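Flallen Bench Cell: Tool Stack Set-up and Care

The Flallen bench cell is supplied as a complete handling station built on a six-axis collaborative arm and a parallel gripper. This page covers the fitting, routine care and minor repair of the tool stack. Work on the arm joints themselves should be referred to the Burar service desk.

The stack is assembled from the wrist downwards. A white printed adapter is bolted to the wrist, followed by the flange section and then the gripper body. Bolts are to be tightened in opposite pairs and checked again after the first 26 hours of running. The adapter should be replaced at every 1,000 hours, or at once if any whitening or cracking is found near the bolt holes. Replacement adapters are ordered under part number 319.

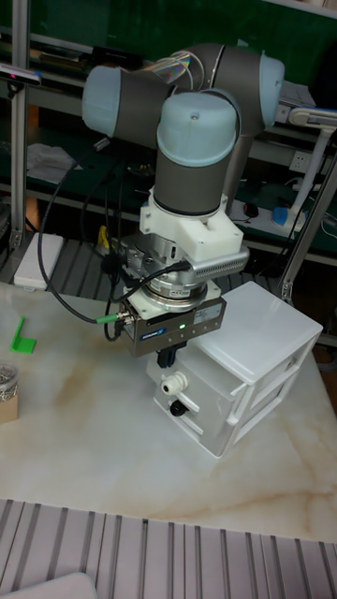
Tool stack with gripper cable fitted, fingers above the drawer box.

The gripper cable enters on the side of the housing and is identified by its green connector sleeve. It must be pushed fully home before power is applied. Sufficient slack should be left at the wrist for the last joint to turn through its working range in both directions. Users are asked not to tie the cable tightly to the adapter; most cable faults reported to Burar have begun at a tie placed too close to the plug.

Fingers are checked with the arm held at a low position over the work and the cell in hold mode. Wipe both fingers with a dry lint-free cloth, inspect the tips for wear, and close the gripper slowly from the pendant. Should one finger lag behind the other, the guide is to be cleaned and the test repeated. A finger set is supplied with 4 screws, which are not to be reused.

After any change to the stack, the tool length and payload must be entered again and the Natix reference routine run at reduced speed. Cells returned to full speed without this step are not covered by the service agreement. 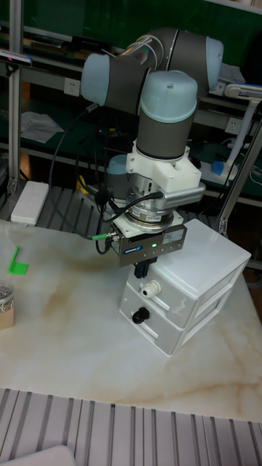
Higinio Cuevas writes that the reference routine should also be run after a cable change, even where the stack has not been disturbed. On his cell the new cable was stiffer than the old one, and the payload check failed until the loop at the wrist had been made longer. He asks that this be added to the September issue of the manual.

Related items
Becerra finger sets and screws
Gripper cables and connector sleeves
Natix reference routine: operator notes
Booking a Burar service visit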